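Ticket 3080
Project: Kadero two-arm tidy-up build
Raised from: Horkanside shared workshop
Component: right arm, gripper and wrist cable
Priority: normal
Status: open, on watch
Opened: 29th January

Summary
Right gripper drops soft items part-way to the bin. Left arm not affected.

Symptoms
Gripper closes on the item and lifts it. On the swing towards the bin the fingers open by a few millimetres and the item falls short. Controller log gives code 18 (position lost) each time. Rigid items are carried without trouble. Fault first noted in December, after the wrist cable was re-routed.

Steps taken
1. Re-seated both ends of the wrist cable. No change.
2. Swapped left and right gripper motors. Fault stayed on the right side, so the motor is cleared.
3. Checked supply at the Zedell driver board. Steady at 12 V at rest, dips when the elbow and gripper move together.
4. Took off the finger plates. One Phillips screw on the inner plate had backed out. Refitted with thread lock. Play at the fingertips gone, drops less frequent but still present.
5. Moved the right arm's cable tie one joint further down. The cable had been pulling tight at full reach — the log shows the code at the same elbow angle in every failed run.
6. Raised the holding current on the right gripper one step. Motor gets warm but stays within limits.

Cause
Most likely two faults together: short cable slack at full reach, and a holding current set for hard objects. Crushed packaging springs back against the fingers and the old setting could not hold it. The loose screw made both harder to see.

Result
Run 1093 done with the new settings on wrappers and crushed paper. No code 18 logged, no drops. One run is not enough to close on.

Still to do
— Repeat with an empty drinks bottle, gripped on its side.
— Log supply voltage during a full swing with both arms moving.
— Order a longer wrist cable. The present one is on its limit even with the tie moved.
— Copy the new holding current to the left arm only if it shows the same fault. Do not change it before then.

Notes for whoever picks this up
Power down before touching the driver board. The config file on the bench laptop is the current one; the copy on the shared drive still has the December values.

Attachment: right gripper holding a crumpled red-and-white wrapper or box, left gripper open at the rim of the bin. 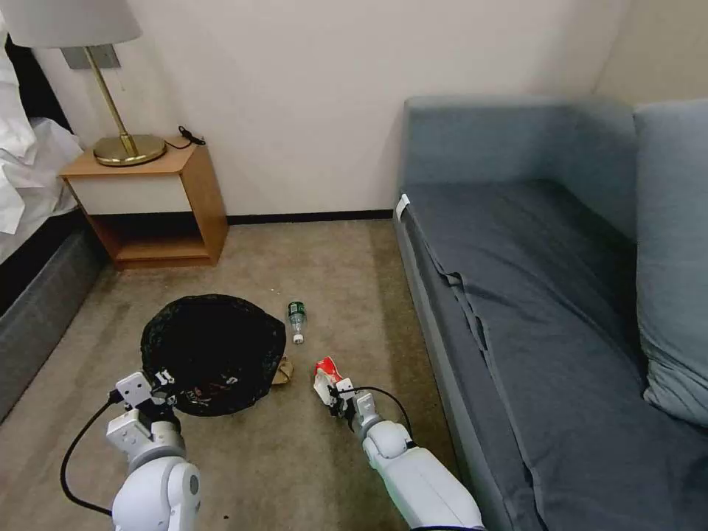 Horkanside Workshop — Robotics Group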